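Derninside Repairs
@derninside

1/ Opened up another of the old office Dells this evening. A few notes as I go, for anyone with one of these at home and a free table.

2/ The cooler is off the processor, so you can see the bare metal lid in its socket. Green Dell board, as expected.

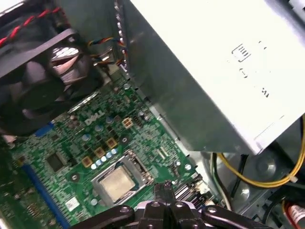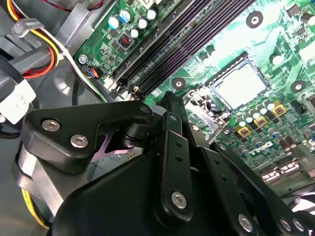 Derninside Repairs
Desktop refurbisher, Pludau. Posts about old PCs and what's inside them.

3/ The batch is 24 machines from an office in Pludau that was moving out. Most of them worked when they were switched off, they were just slow. They're going to the reading room at Wei once they've been checked.

4/ Order I do things in: mains lead out, hold the power button for a few seconds, side panel off, drives out, cooler off, memory out. Then a look over the board with a torch before anything goes back.

5/ Getting the cooler off. Loosen the screws a bit at a time, going corner to corner. If it won't lift, twist it gently from side to side. Don't pull straight up. Old paste sets hard and can grip the processor.

6/ I clean the lid with isopropyl on a coffee filter. Kitchen roll leaves fluff. Two goes is usually enough. Let it dry, then a blob of new paste the size of a small pea.

7/ Leave the processor in its socket for the cleaning if you can. The contacts underneath are easy to bend and I have no patience for straightening them.

8/ Memory next. Press the latches down and the stick comes up by itself. I put the sticks in a tray in the order they came out, with a bit of masking tape on each.

9/ Someone asked about cost. I paid 560 for the lot, cables included. Paste, wipes and replacement coin batteries came to almost 142 on top. I buy the batteries from Funberg by the strip.

10/ Dust: soft brush and a hand blower, done outside. Hold the fan blades still with a finger while you do it.

11/ Before the cooler goes back on I check the capacitors. Flat tops are fine. Domed tops or brown crust and the board goes in the spares box.

12/ Last job is the clock battery. Change it even if it still reads all right, then set the date in the BIOS and write the month on the inside of the panel in pencil. This lot will say January.

13/ Stopping there for tonight. Drives tomorrow, starting with the noisy ones.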